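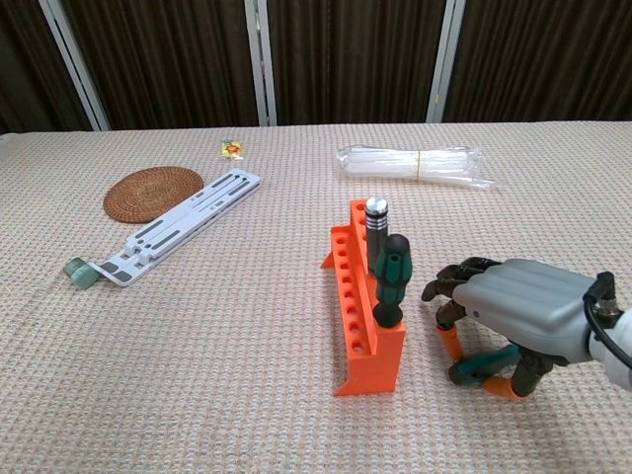

Call for Participants: Remote Demonstration Study

Werkeo invites adults to take part in a paid study on teaching everyday hand tasks to a robot. Participants operate a robotic hand by remote control and show it how to pick up, move and put back small objects on a table, among them screwdrivers kept in an upright holder. The recordings will be used to train the Juradeo control software.

No technical background is required. Each participant receives instruction and a practice period before any recording begins.

What participation involves

Each participant attends 2 sessions in May at the Radulović Building. During a session, the participant wears a control glove and repeats a short list of tasks at an assigned station. Rest breaks are scheduled, and further breaks may be taken on request. An operator is present at all times -- participants are never asked to adjust or repair the equipment.

The collection now holds 3,453 demonstrations, of which 606 concern hand tools. The May sessions are intended to enlarge the second group.

Who may apply

Applicants must be 18 or older, have full use of both hands, and be able to follow spoken instructions in English. Left-handed applicants are encouraged to apply. Persons who took part in the earlier Gidimen study are eligible, provided that they state this on the form.

Payment and privacy

Payment is made at the end of each session. Hand movements and views of the work table are recorded. Participants may withdraw at any time and keep payment for sessions already completed.

How to apply

Application forms are available at the Werkeo front desk, Room 9, and must be returned there by Thu 29 April. Applicants will be notified in writing.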